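July 30, 2023

Second week of the new table at Starkuvcombe. I used to clear the break area and the packing benches by hand at the end of every shift, and now that job is on a list of tasks marked for the arms. Cups first, then paper.

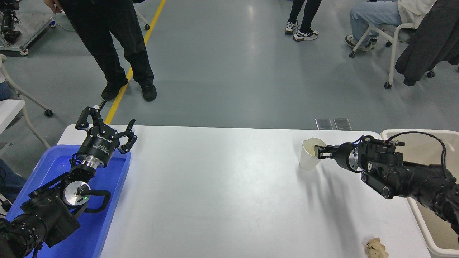

I went home with less of a sore back than usual. I also went home with 20 lines of notes to type up, and I am a slow typist. The Varghese line ran 463 units and I hardly touched one of them. Mostly I stood, watched and wrote down times. My feet hurt in a different place from standing still.

Pay stays the same until November. After that the grades get looked at again, and nothing is in writing yet. Four of us from the old cleanup crew signed up for the training at Zuvville. I signed too, but I have not decided if I want it.

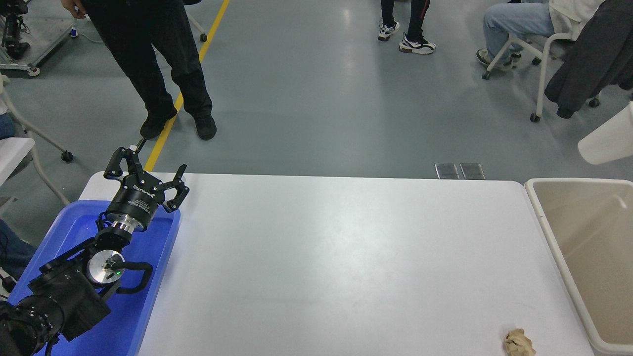 Litis Handling Team, Starkuvcombe

Lunch was quiet. The older hands talk about the work they used to do, and the younger ones talk about the software. I don't follow all of it. I asked what happens to the night shift and was told it is under review, the same answer as last week.

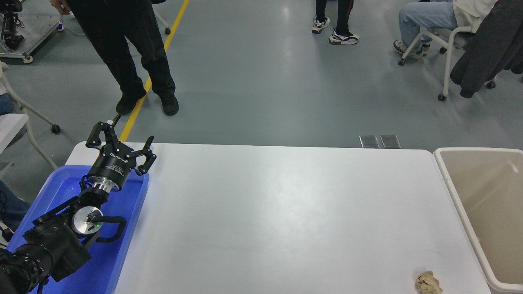
I did ask for a floor mat and a stool, and the stool was approved. I need to bring my badge form back tomorrow and find out if the training hours count as overtime.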